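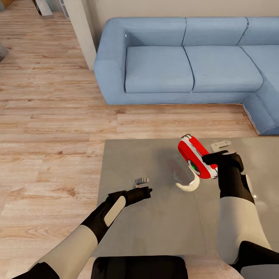

The bus left Brestent at ten past three with fourteen girls on it, two coaches, and a bag of oranges that had been under the back seat since the Marnura tournament in December. I sat up front because I get sick on the range road. The coach sat across from me with the clipboard on her knees and didn't write anything on it.

We had lost to Rustetti twice already that season. The first time we were still learning the zone and it didn't bother anyone much. The second time we were up by nine at three-quarter time and then couldn't get the ball past halfway. I threw two of those passes away myself. I could still tell you which side of the court I was on for each one.

Their stadium had been redone over the summer. It used to be a tin shed with a stage at one end. Now there was a proper floor and seating for 600, and the name Dreßler painted along the baseline in blue, after the family that owned the abattoir and had paid for it. The visitors' change room smelled of new paint. There was one hook each and a whiteboard with no marker.

"We'll do it without," the coach said, and she told us who was guarding who.

I was on their point guard again. She was shorter than me and left-handed, and she never looked at the ball. In the last game she'd gone past me so many times that I'd started standing a step back to save my legs, and then she shot over me instead. All week at training the coach had made me guard our quickest junior with my hands behind my back. I hated it. By the end of the week I was moving my feet a bit better and hated it slightly less.

Rustetti scored the first eight points. The crowd had a drum. Our centre picked up two fouls in the first few minutes and went to sit down with a towel over her head, and the coach called time and talked about rebounding, very calmly, as though we were in front.

After that it settled. Their guard went left and I was there. She went left again and I was there again, and the third time she picked the ball up early and had to pass it backwards. It was a small thing. The drum kept going. But I saw her look at her bench, and she hadn't done that in either of the other games.

We were down 34 to 27 at the half. I ate two pieces of orange and they were fine.

In the third quarter one of our wings hit three from the corner, the same corner each time, and the whole bench stood up for the last one. Our centre came back on and fouled out almost straight away. She cried a bit and then she shouted at us all to box out, still crying. With four minutes to go it was level. With one minute to go it was level again.

I would like to say I made the last shot. What happened is that their guard came up the court with 20-something seconds left and went right. She hadn't gone right all night. I turned the wrong way, got my foot back under me and put a hand out, and the ball came off her knee and over the sideline. The referee pointed our way. I don't know if I touched it. I have thought about it a fair amount and I still don't know.

We called time. The play was for the wing in the corner, and they had two players on her before she got there, so our backup centre, who had scored four points all season, was left standing by herself under the ring. She caught it and looked at it. Then she put it in.

They missed from halfway. It ended 60 to 58.

Their guard shook my hand in the line and said, "That was off me, by the way." Then she went on to the next person. I was at the door of the change room before I understood what she'd said.

It was dark on the way home and most of the bus was asleep by the top of the range. The coach had finally written something on the clipboard. I leaned over to look. It was the score, with a box around it, and under that the time for training.

"Seven?" I said.

"Half six if you're going to argue," she said.

I put my head against the window — the glass was cold and it helped with the bends — and tried to go to sleep.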